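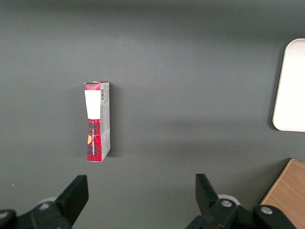

3.2 What people think tartan means

I went into this part of the study expecting to hear about clans, and I heard about biscuits. My question was a simple one: when shoppers see a tartan on something they're going to eat or drink, what do they think it's telling them? Packets like the one in Figure 3, a tall, slim cardboard box with red tartan print on its top flap, came up in nearly every conversation I had, and hardly ever with a family name attached. People talked about grandparents, about Christmas, about the tin that used to have shortbread in it and now has buttons in it. One woman in Kultholm told me that red tartan meant "somebody's coming round", and I've thought about that phrase a great deal since.

Figure 3. Red tartan print on a slim upright carton.

I spoke to 30 shoppers in all, most of them on Saturday mornings outside the covered market in Kultholm, with a smaller group in Uvov, where Rostislav Zelenák kindly did the talking while I scribbled. I'd planned to use a proper questionnaire and gave up on it by the second morning (nobody with two bags of shopping wants to rate "heritage" from one to five, and I can't blame them). What I did was ask them to tell me about the last tartan thing they'd had in the kitchen, and then keep quiet. Razia Rind and I coded the notes separately and compared them afterwards. We disagreed most over remarks that were half a joke, such as the man who said he trusted tartan "as far as the till". I had him down as a sceptic and Razia had him down as a loyal customer. He's in both columns.

The Uvov answers were the ones that changed my mind. Rajput (1) argues that a pattern loses its meaning as it travels, and I more or less believed that when I wrote the proposal. But the Uvov shoppers weren't short of meanings at all! They had plenty, they just weren't Scottish ones. Tartan there was school skirts, or a picnic rug, or the lining of a father's winter coat, and several people were quite surprised that I thought Scotland came into it. When Rostislav asked a retired tram driver which country the pattern came from, she said it came from the wardrobe.

Colour mattered far more than I'd allowed for. Red was for presents and for visitors. Green and navy were thought of as sensible, the sort of thing you'd buy for yourself and keep at the back of the cupboard, and yellow got some very firm opinions that I've put in the appendix. I didn't ask about the width of the checks, which Junaid Ghauri has since told me I should have done, and he's right. A fine check and a big bold one may well be doing different jobs on a packet, and I come back to that in Section 4 with the designers' interviews.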